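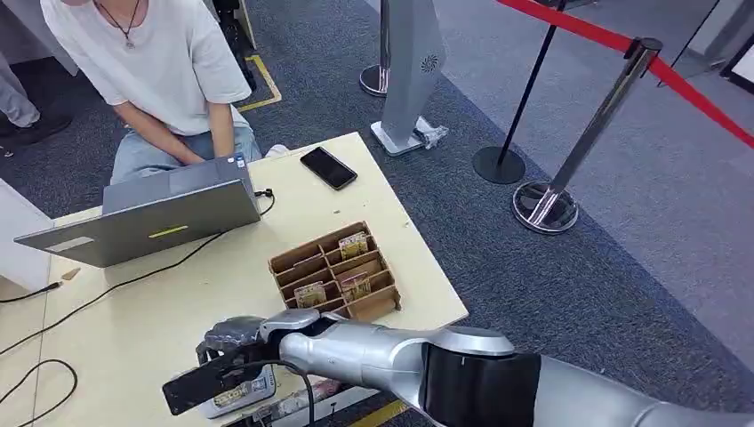
Laptop at the left end of the table, with the cable running across the top.

Home | Reviews | Desks and tables | Seating | Floors | Contact

Travton Rajput shared table: long-term review

The Rajput is Travton's plain rectangular table for shared offices, training rooms and larger homes. It sells for £349 with fixed legs. The same top on the folding frame is £509, and that version is covered here only where the two differ. Ours is the fixed model, bought at full price from Ukex and kept in daily use in a carpeted room.

Delivery and assembly

The table came in two cartons, one for the top and one for the legs and rails. The top is heavy and should be carried on edge by two people. All the bolts are of one size and the supplied key fits them properly, although its short arm makes the inner corner bolts slow to turn. A longer key from a toolbox helps.

The instructions show the rails being tightened before the legs. We had better results leaving every bolt finger-tight, standing the table up, pushing down on each corner and tightening afterwards. Built in the printed order, our table rocked along one diagonal. Built in our order, it sat level, and the adjusters in the feet dealt with what was left. Allow some time for the adjusters themselves. They are stiff when new, and the lock nut tends to turn with them unless it is held.

Surface

Travton offers the top in cream, white and mid-grey. Cream is the easiest to live with. It is pale enough to brighten a room and does not show dust in the way that grey does. Under warm lamps it looks yellower than the brochure suggests, so anyone matching it to existing furniture should ask Ukex for a sample piece first.

The finish has a fine texture. A laptop stays where it is put, and a mouse tracks on it without a mat. Ballpoint ink came off with a damp cloth when wiped the same day. Marker left overnight needed a mild cleaner and some patience, and a faint trace can still be found at a low angle. Hot mugs have left no rings. Dragging a metal cable clip along the top did leave a line.

Handwriting on a single sheet of paper is slightly rough because of the texture. A pad underneath cures this.

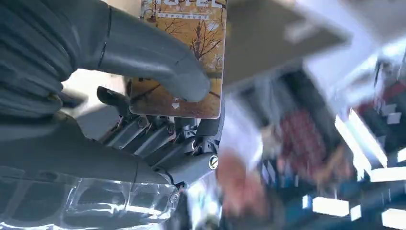
Playing card with bare trees on an autumn field.

Small flat items are another matter to consider. On a very smooth top, cards and loose paper slide well but are hard to pick up, as there is nothing for a fingernail to get under. The Rajput is a fair middle case. Cards can be dealt across it with a firm flick, and they lift without having to be pulled to the edge first. Anyone who wants a table for meetings by day and games in the evening will find it acceptable for both. It is noisier under dice than a cloth-covered table, as would be expected.

Cables

This is the weakest part of the design. There is no hole in the top, no tray under it and no clip on the legs. Power leads have to cross the surface and drop over an edge. With one laptop this is untidy but harmless. With several in use, the leads cross each other and catch on sleeves.

Travton sells an add-on tray that screws to the rear rail. It holds a power strip and the slack from a few leads, but its opening faces down, so everything falls out when a plug is pulled. The Zastier tray, made for a different range, fits the same rail with the screws moved along to its outer slots. Its opening faces up and we would choose it over Travton's own. Check the rail depth before ordering, as the folding version has a thinner rail and the Zastier tray will not clear the hinge.

Stability

Typing produces no movement that can be felt at the other end. Leaning on a long edge does cause a small sway, worse on carpet than on a hard floor. The bolts should be checked after the first few weeks. Four of ours had eased slightly and none has needed attention again.

The folding version, which we used for a shorter time, sways more in both directions. It is worth the higher price only where the room has to be cleared regularly.
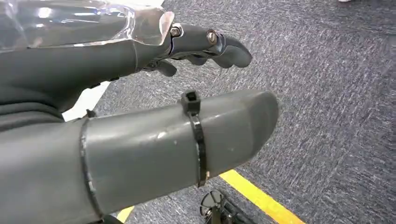 Grey carpet, with a dark grey robotic hand reaching over it.

Feet and flooring

The feet are small round pads, and the load on each is high. On short, dense carpet they leave dents that brush out. On deeper carpet they sink unevenly, and the table needs levelling again once it has settled. Wide cups under the feet solve this but raise the top a little. On hard floors the pads grip well and have left no marks. The table should be lifted when it is moved, on any surface, as the adjuster threads are the part most likely to bend.

Warranty

Travton covers the frame for 10 years and the top for two. Scratches, ink and heat damage are excluded. Feet and bolts can be bought separately from Ukex.

Verdict

Recommended at £349 for a fixed position on short carpet or a hard floor, with the Zastier tray added. Not recommended on deep carpet without cups. The folding frame is harder to justify at £509.

Filed under: Desks and tables > Shared and meeting tables

Contact the reviews desk | Copyright 12/5/25 | Back to top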